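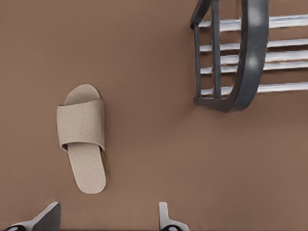 米色露趾拖鞋，宽鞋面为织纹细密的布料

进门之后的那一小块地

一户人家的门打开以后，最先用到的地方往往最小。钥匙放在哪里，伞靠在哪里，湿鞋脱在哪里，快递拆在哪里，都要在转身之间解决。中介的户型图上，这块地方常常没有名字，和客厅连成一片，只在门扇划过的弧线旁边留一点空白。住进去的人要过一两个月，才会发现这点空白不够用。

Plaltwood是一处建成多年的住宅区，共有654户，楼和楼之间隔着香樟和自行车棚。这里的房子当年是按照通用图纸盖的，大门直接开向客厅，门边没有柜子的位置。搬进来的第一批住户把鞋放在楼道里，后来物业要求清空楼道，鞋就全进了屋。从那时起，每家都在自己想办法。有人把门后的墙凿进去一段，做了一个浅柜；有人把沙发往里推，让出一条窄道；也有人什么都没改，鞋在门边排成一列，客人来了先用脚拨开一块地方。

我在三月里去了几次，看了其中5户的门口。挑的都是面积相近的房子，朝向不同，住的人也不同：有带着小孩的夫妻，有独居的退休教师，有合租的年轻人。门口的样子差得很远，抱怨却很接近。最常听到的一句是“坐不下来”。换鞋要站着换，手扶墙，墙上就有一片发暗的手印，高度正好在成年人的腰和肩之间。退休教师家里的手印位置最低，她在那里贴了一张挂历，挂历的下半截也磨毛了。

装修公司谈门口，喜欢从柜子谈起。柜子做到顶，中间挖空一格放钥匙，底下抬高一截放常穿的鞋，这套做法如今在各地的样板间里都能见到。问题出在深度。鞋柜要放得下成年男性的鞋，加上柜门和背板，伸出来的尺寸就不小。放进一条本来就窄的过道，两个人在门口碰上，其中一个得退回屋里。带小孩的那户人家为此把做好的柜门拆了，换成一块布帘。布帘夏天透气，冬天也不碍事，缺点是猫喜欢钻进去睡觉，有一阵子鞋里全是毛。

合租的那一户用了另一种办法。三个人各有一个塑料筐，摞在门后，谁的鞋超出筐口，谁就自己拿回房间。规矩写在一张便条上，贴在电表箱的盖子上，字迹已经褪得很淡。执行得怎么样，从门口看不太出来。筐是满的，筐外面也有鞋，但据他们说比去年好得多，去年有一双登山靴在门口放了整整一个雨季。

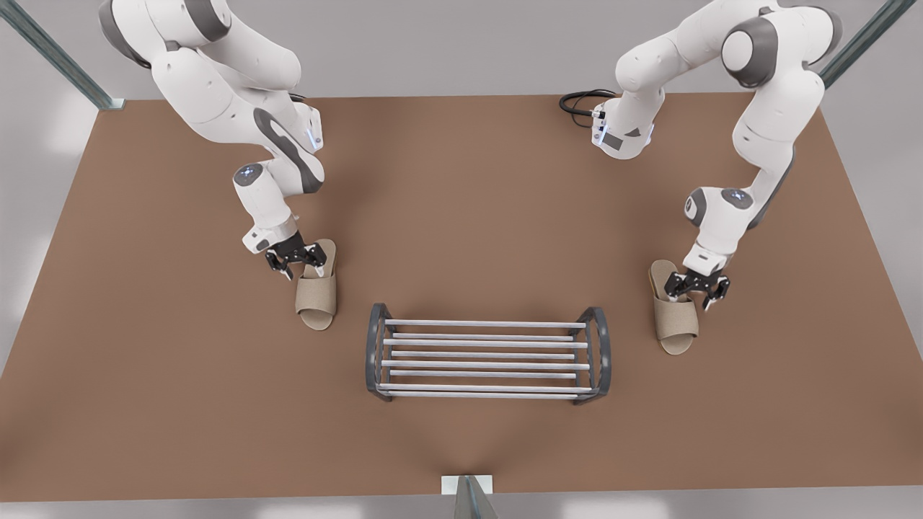

地面是门口的另一件麻烦事。客厅铺木地板的人家，通常希望地板一直铺到门槛，看上去宽敞，拍照也好看。可是门口这一段受的罪和屋里不同，雨天有水，冬天有泥，平时有沙。沙粒最伤地板，肉眼看不出什么，走上两年，漆面就起了一层雾。Bultier是做地面材料的一家小厂，门市开在建材市场的二楼，店里的人对这件事看得很开。他们建议顾客在门口单独铺一块砖，和地板之间留一道6毫米的压条，脏也脏在砖上。顾客多半不愿意，理由是不好看。过几年又回来，问有没有办法只换门口那几块板。

能换，但是颜色对不上。地板用久了会变色，朝南的房间变得更快，新板子嵌进去，像补丁。Bultier的仓库里留着一些旧批次的尾货，专门应付这种情况，不过也只能碰运气。店里的人说，要是当初肯接受一道压条，后面的事就都没有了。这话他们在卖货的时候不怎么说，怕顾客转身去了隔壁。

日本和韩国的住宅把门口做低一级，脏和净之间有一道看得见的高差，脚抬上去，事情就分清了。北欧一些地方靠一块大垫子，外加一把长凳。中国南方的老房子门槛高，门槛外是石阶，鞋底在石阶上蹭一蹭就进屋，屋里是砖地或者夯土地，谈不上怕踩。换鞋进屋在城市里成为普遍的规矩，是住进楼房、铺了木地板和地毯以后的事。规矩来得快，房子的图纸改得慢，中间的差距就由一家一家的住户来填。

退休教师记得她第一次被要求换鞋的情形。那时她还在上班，到一位同事家里去送材料，同事拿出一双塑料拖鞋放在门里。她站在门外犹豫了一会儿，原因是袜子后跟破了一个洞。材料最后是从门缝里递进去的。她说从那以后，出门前会先看一眼袜子，这个习惯一直留到现在。类似的故事在那一代人里很多，有人带着自己的鞋套去串门，有人干脆不去。

给客人准备什么样的鞋，是门口的事情里最讲人情的一部分。太旧了不合适，太新了客人不好意思穿。尺码也难办，主人家通常按自己家里人的脚来买，来了脚大的客人，后跟就悬在外面。冬天的棉拖鞋穿过一季以后，鞋底踩实了，里面的绒结成一团，洗了也蓬不起来。夏天的塑料拖鞋容易冲洗，光脚穿上去却有一点凉，也有一点黏，很多人嘴上不说，脚趾是蜷着的。

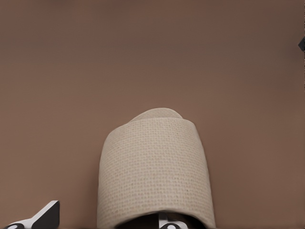
拖鞋店的人把客用鞋当作单独的一类来卖。Gorkik是一家做布面家居鞋的作坊，在老街的尽头，一楼卖货，二楼裁布。来买客用鞋的人，问得最多的是能不能洗，其次是好不好穿进去。后一个问题牵涉到鞋面的做法。奶白、燕麦色这一路的浅色布拖鞋，鞋面常常是一整条宽带，中间高高拱起，后跟敞着，脚背高的人也能直接伸进去，用不着弯腰去提。带子宽，走路时就兜得住脚，换成细带就容易掉。颜色浅当然容易显脏，作坊里的人倒觉得这算好处，脏了看得见，主人就会去洗。深色的鞋放在门口半年，谁也不知道该不该洗。

作坊的二楼堆着布卷，靠窗的一台裁床用了很多年，台面上有一道道刀痕。布要先下水，缩过以后再裁，省了这一步，鞋洗一次就小一码。鞋底和鞋面分开备料，最后才缝在一起，缝线走在底边的凹槽里，磨不到地。早些年有人要求在鞋面上绣字，绣“客”字，绣“福”字，也有酒店来绣店名。后来绣字的少了，大家更喜欢素的。作坊把绣花机转让给了别人，空出来的地方放了一张饭桌，中午在那里吃饭。

旅馆的门口又是另一种情形。Wickramasinghe是一家开在山脚下的客栈，房间不多，楼梯和走廊都是木头的，要求住客在大堂换鞋。起初每双鞋用完就洗，洗衣房忙不过来，晾也没有地方晾，碰上连阴天，整个后院都是半干的拖鞋。后来改成每位住客发一双，住几天穿几天，退房时交回。换下来的外穿鞋放进有编号的格子，格子前面挂一块小木牌。这个办法运行得还算平稳，最大的困难是团队入住。晚上七点前后，一车人同时进门，大堂里全是低着头找鞋的背影，行李箱把门堵住，外面的人进不来。

客栈为此改过一次大堂。原来的前台正对着门，客人进来先登记再换鞋，队伍就排在最脏的那段地上。改过以后，前台退到里面，门边让出一圈矮凳，凳面高度比普通椅子低，坐下去正好够得着鞋带。登记的队伍排在换好鞋的地方。前台少了一截台面，放宣传册的架子没有了去处，挪到了楼梯底下，几乎没人去拿。经营者对此并不在意，那些册子本来也有些过时，有一条徒步线路已经封了很久。

矮凳这件事，Plaltwood的住户也有人试过。带小孩的那户在布帘旁边放了一只旧的钢琴凳，掀开盖子可以放鞋刷和鞋油。孩子坐着换鞋，大人仍旧站着。问起来，大人说早上赶时间，坐下去再站起来嫌麻烦。晚上回来倒是会坐一坐，有时鞋换好了也不起来，在门口看一会儿手机，屋里喊吃饭才进去。钢琴凳的绒面因此磨得很快，去年换过一次面料，用的是旧窗帘裁下来的一角。

门口的灯也值得说几句。通用图纸在门口上方留了一个灯位，开关却装在客厅那一侧，进门要摸黑走几步。合租的年轻人装了一盏感应灯，门一开就亮，过一会儿自己灭。灯装得低了些，夜里有人起来喝水，经过门口也会亮，光从卧室门下面的缝里透进去。睡在最外面那间的人在门缝上贴了一条毛毡。感应灯的时间可以调，说明书找不到了，也就一直那样用着。

这些年有设计师提出，把门口当作一个单独的房间来画。面积可以小，但要有自己的门、自己的地面和自己的灯，能关上，味道和灰都留在里面。听起来合理，落到旧房子里就要从客厅割地。Plaltwood有一户这样做了，用一道玻璃隔断在门里围出一个小间，进深比一双鞋的长度宽裕不了太多，两侧各有50厘米可以放柜子。关上玻璃门，冬天确实暖和一些，楼道里的油烟也进不来。代价是大件的东西很难搬。去年买了一台新冰箱，送货的人量了两遍，把隔断的一扇拆下来才推进去，装回去以后门就关不严了，下面垫着一张叠起来的硬纸片。

新建的楼盘情况好一些。开发商知道买房的人会问鞋柜放在哪里，图纸上开始出现专门的凹位，深度按成品柜留好，有的还预留了插座，给烘鞋器和扫地机用。插座的位置常常偏低，柜子一放就挡住了，得在柜子背板上开孔。开孔的活儿由谁来做，交房时没有写明，柜子的安装工和物业的电工互相推让，业主最后自己借了一把开孔器。

退休教师没有这些问题。她的门口一直没有柜子，鞋放在一只旧书架的下面两层，上面几层仍然是书，多数是字典和练习册。客用拖鞋挂在书架侧面的钩子上，一左一右。她把家里的客人分成两种，一种是进来坐的，一种是站在门口说几句话就走的，后一种比较多。楼下的邻居来借过梯子，对门的来送过柿子，收水费的每两个月来一次，都没有换过鞋。梯子还回来的时候也是靠在门外的墙上，她晚上倒垃圾才看见，先把梯子搬进屋，再下楼。

她最近在考虑换一块门垫。原来那块是棕丝的，边角散了，扫地的时候总能扫出几根硬毛。她去Bultier的门市看过，那里有可以裁切的胶底垫子，按尺寸收钱。她没有当场买，回家量了门扇的弧线，把数字写在挂历背面，打算等雨季过去再去一趟。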